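# The donut walk, year one

2 October 2022

A year ago I decided I would walk to get my donuts. That was the whole plan. No driving, no grabbing one at the gas station, no box that somebody left in the break room at work. If I wanted a donut I had to get there on foot, and I had to eat it sitting down.

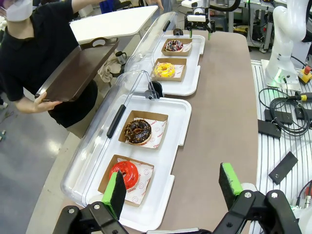 I have kept it up for a full year now and I'm so happy with it that I want to write the whole thing out, mostly for the couple of people who keep asking me how I "got into walking." I didn't get into walking. I got into donuts with a walk attached!

My total for the year is 101 walks. I kept a tally on the inside of a kitchen cabinet door in pencil, and last night I stood there with a flashlight and added it up twice. I would have guessed half that.

The first one was terrible. I left the house in the wrong shoes, went up Plonport Hill the steep way, and got to the shop with a blister and eleven minutes before closing. They had plain cake left and one that had been dented by the tongs. I bought the dented one and it was so good. I don't know if it was the hill or the donut. I took the flat way home and was in a great mood for two days.

After that I started trying different routes. There are three that I use now:

The canal route is 45 minutes each way and it's the one I do when I want to think. It's flat, it's shady, and there's a stretch past the old Nevetti warehouse where the path gets so narrow you have to say good morning to everyone whether you like it or not. I have come to like it. There is a heron. I've seen it on maybe a quarter of my walks and it has never once looked pleased to see me.

The hill route is shorter and meaner. I do that one when I've been at a desk all day and my back feels like a folded lawn chair. Go up on the left side, the right side has those tree roots.

The third one I call the long way around, which goes through Nyanda Park and comes out behind the library. It takes 56 minutes if I don't stop, and I always stop. The park put in new benches this spring and they are the correct height, finally. I also found the community garden this way, after living six streets from it for most of my adult life. I've got a plot there now (well, half a plot) and I have grown a truly stupid amount of chard.

So what do I eat at the end of all this? I have opinions!

Cake donuts are for cold days. Yeast donuts are for warm days, early, before the glaze starts to sweat. Chocolate glaze with sprinkles is for when I've had a bad week, and I don't care that it's what a five-year-old would pick. Five-year-olds have thought about this a lot. Anything filled is a risk if you're planning to walk home right away, and I speak from experience, and from the state of one gray sweatshirt. I went through an apple fritter phase in the winter that lasted about as long as the snow did and I have no regrets.

I get one. That isn't a diet thing, I just noticed early on that the second donut was never as good as the first, and it made the walk home feel longer. One donut and a coffee, and I sit at the window if the window is free.

Kimutai Mutiso came with me for most of the summer. We used to work together and had gotten down to texting each other on birthdays. I mentioned the walks to him in May, he said he'd come once, and then he came six weekends in a row. We talked more on that canal path than we had in the ten years before it. He's learning drums with Drumeo and he taps on everything - railings, his coffee lid, my shoulder once. He moved in August for a new job and now he sends me pictures of the donuts out there. They're square. I have questions.

Things I'd tell you if you want to try it: bring a dry pair of socks from fall on. Take cash, at least until they fix the card reader. Don't wear a step counter for the first month. I tried it and spent the whole time looking at my wrist and missed the heron, according to a man with a very large pair of binoculars. And go in the rain at least once. The path is empty and everything smells like wet leaves and then you open the shop door and it's all sugar and warm air. It's the best two seconds of the week.

For year two I want to find a fourth route. I've been staring at the map and I'm pretty sure there's a way through behind the rail yard, along the creek, that would bring me out at the bakery side of the square. Someone at the garden says there's a fence. Someone else at the garden says there's a gap in the fence. I'm going to go look this month, in the right shoes, and I'll report back.

The chard is free, by the way. Please come get some chard.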